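### 4.2 The bed as a waiting room for clothes

When I started this study I thought I'd be writing mostly about closets. I had a whole coding scheme for closets (hangers, shelves, the floor of the closet, the dreaded top shelf) and I was very proud of it. Then the first households sent back their diaries, and page after page was about beds. Clothes came off the line or out of the dryer, landed on the bed, and stayed there until somebody wanted to lie down!

I ended up giving this its own code, "parked," and it quickly became the busiest one in the book. Of the 55 households in the Sovbridge sample, every single one used it at least once in the two weeks of diary keeping. People parked clean laundry, half-worn sweaters, things to mend, things to give back to a sister. One writer in the Lilard building called her bed "the table I sleep on," and I've been stealing the phrase in talks ever since.

What decides how long a pile stays parked? My early guess was the size of the home, following Najafi's idea that small rooms force quick decisions. I didn't find much support for that. Some of the smallest bedrooms had the longest-lived piles, mostly pushed to one side at night and pushed back in the morning. What mattered more was whether the person folding was also the person who knew where things lived. If you fold for somebody else, you stop at the pile. You've done your part, and the pile is a kind of message to the other person (who may or may not read it).

Color came up more than I expected, too. I hadn't asked about bedding at all, but people told me anyway. Several said that a loud bedspread made a dark pile easier to put up with, and a few said the opposite, that a plain cover made everything on it look like a mess. Children's bedding was a topic all by itself. Cartoon covers get kept for years because they're soft and they wash well, and grown-ups seemed a little shy about it and then talked for ages.

Figure 3 gives a good sense of the sort of surface I mean. The dark clothes keep to one corner of the comforter, and most of the stripes stay open. I coded it as "parked, edge," which is different from "parked, center," where you can't get into bed without dealing with the pile first.
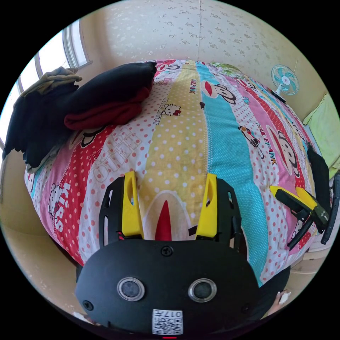 **Figure 3.** Dark clothing on a striped comforter printed with Hello Kitty and Paul Frank characters; light green pillow at far right.

Edge piles are the interesting ones for me, since they can survive a night. In the diaries they also tended to grow, because a pile that's already there looks like a place to put things. Grondetti has a nice term for this, "invitation," and I use it the same way in Section 5, where I go through the entries on chairs.

I should say that I never asked people to measure anything. A pile was a pile if the writer called it one. That makes the counts in Table 2 softer than I'd like, and I'd do it differently next time, probably with a simple sketch of the bed that people could shade in each evening.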